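Tape the Box Properly

By Danang Nair

I spent 3 years at the returns desk of a small kitchenware seller called Hestetti, and most of what I know about packing I learned from boxes that arrived open. The pans were usually fine. The lids were usually missing. You could often tell what had happened from the tape: one short strip across the middle of the flaps, peeled up at both ends, with a bit of brown paper stuck to it.

My view is that people spend too much on boxes and not enough on tape. A box that has already been through the mail once is good for a second trip if the corners are still firm and the bottom doesn't sag. I send nearly everything in used cardboard. What I won't do is use cheap tape, or be stingy with it.

Much of the advice I read goes the other way. Buy new, buy double-walled, fill it with air pillows. Duso, where I bought supplies for a while, would sell you a bundle of 100 cartons with a single free roll of tape. That roll was gone before the cartons were a third used up, and it split lengthwise every time you pulled it. I still have some of those cartons flattened behind a door.

We use our free hand badly, too. Watch someone tape a box in a hurry and the hand without the tape is holding a phone, or waving around looking for scissors. It should be on the box. Cardboard gives when you pull tape against it, and if nothing is pushing back, the strip goes on crooked and leaves a gap at the edge. Put your palm flat on the side and spread your fingers. 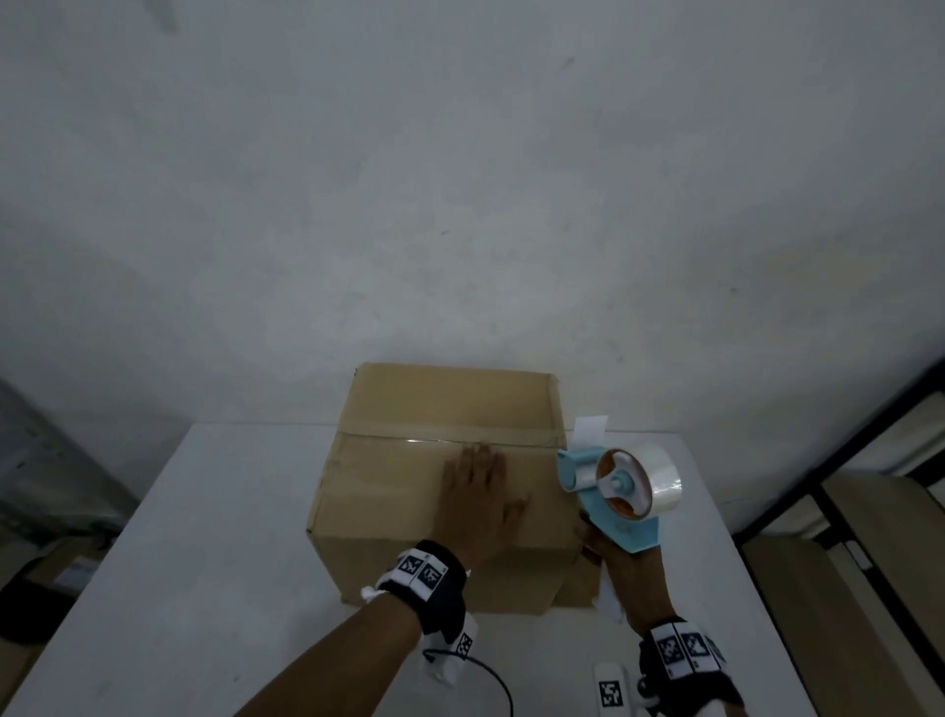 One hand on the box, one on the dispenser.

A dispenser with a handle is worth the money. I held out against them for years because I thought they were for warehouses, and I cut tape with kitchen scissors or, worse, my teeth. Then Kevin Muñoz, who ran the Hestetti stockroom and had closed far more boxes than I ever will, made me use his for a Monday afternoon. I bought my own that week. You keep the end of the tape where you can find it, and that alone saves most of the swearing.

As for how much tape, I run one strip along the center seam and down both ends, far enough to get a grip on the sides. Then I tape across each open edge where the flaps meet the walls. The bottom gets the same, and it gets it first. Kevin thought the edge strips were a waste on anything light. He may be right about a box of tea towels, but I do them anyway – the box doesn't know where it will be in the stack.

There is a fair complaint that all this plastic is bad for recycling. I've tried the paper kind that you wet with a sponge. It holds well on clean new cardboard and poorly on an old box with dust or creases, and old boxes are what I have. Until that changes I'll reuse the cardboard and accept the plastic.

Write the address on the box as well as on the label. Labels come off.

We use cookies to improve your visit. By continuing to browse you agree to our cookie policy. Accept | Manage settings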